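Monday, March. Dye bench, wool trials

Third go at the weld yellow on Gudlow fleece yarn. Skeins scoured last night, left in the bucket. Alum bath up to temp by ten, slow, ring keeps cutting out. Tap water again, not rain water, will regret that. 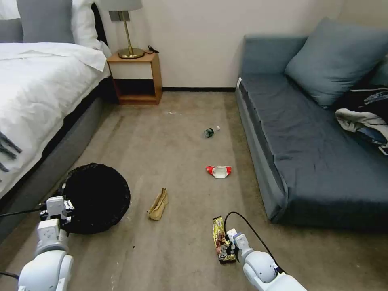

Batch A, weld plus chalk

Good strong yellow at 42 minutes. Pulled one skein early, the Urnach stuff, drinks dye far quicker than the Gudlow. Thremometer reads high against the old one, so treat all temps as suspect.

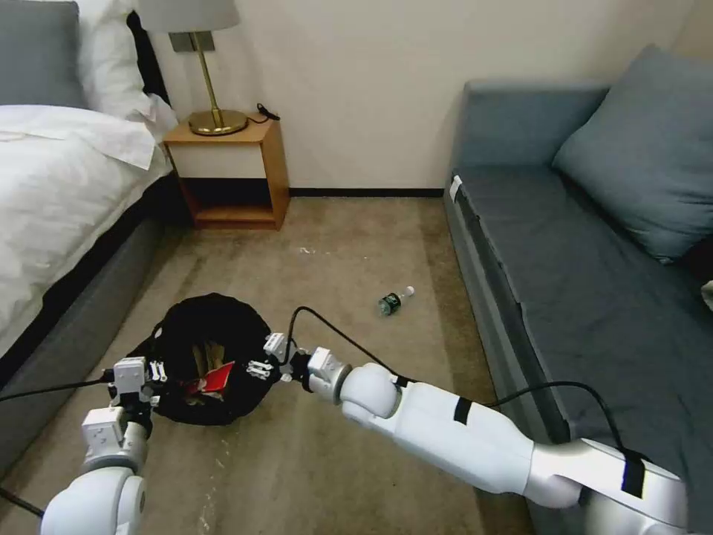 Odoi wants it noted that the chalk should go in after the weld is strained, never before, and that batch A looks streaky at the tie ends. Fair. Ties were too tight, redo in figure of eights.

Batch B, same pot, exhausted. 200 g yarn went in dry by mistake so wetted out in the pot, patchy. Overdye with

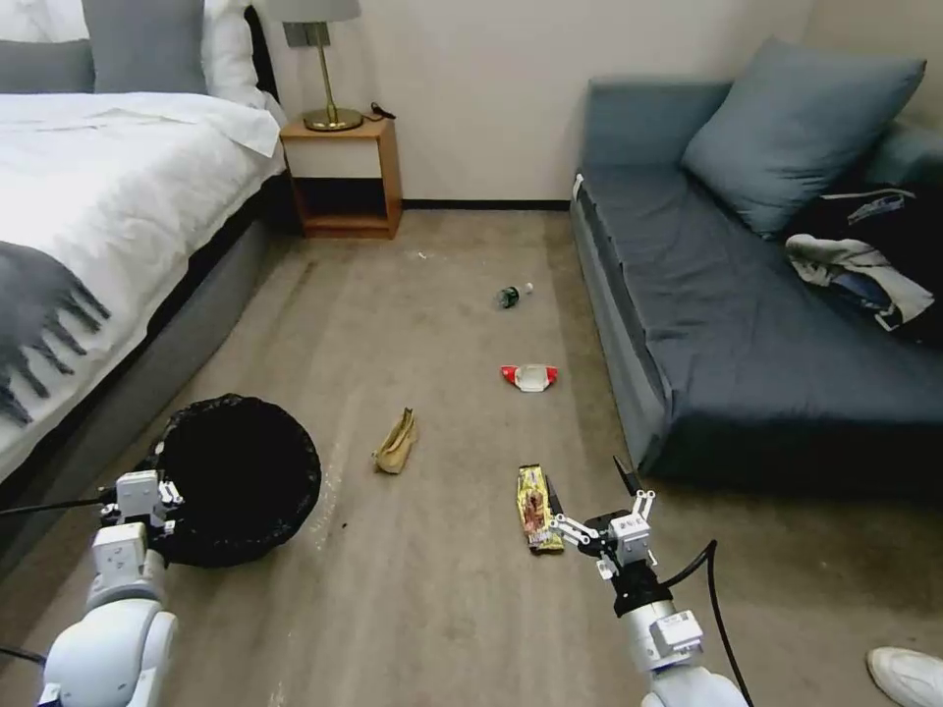
the leftover madder, low heat, keep under 60 or it browns. Custness order needs 22 skeins that match so B can't go in it whatever happens. Sample cards for both, lables to write.

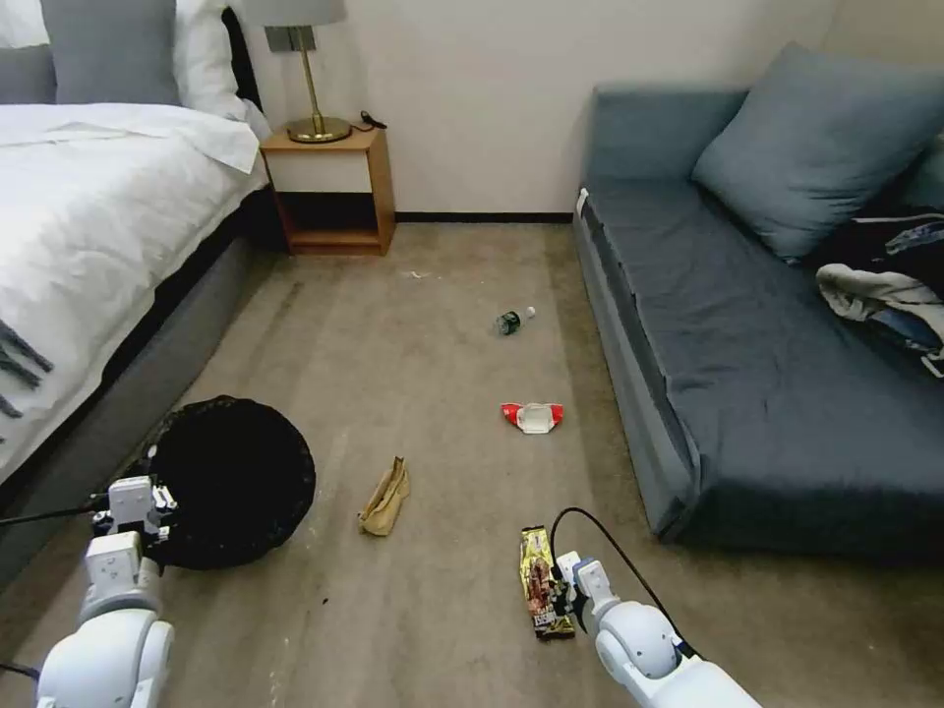 Can the alum bath be used again? Once, topped up by half, for pale shades only.

Rinse water still yellow at four. Leave A to hang overnight.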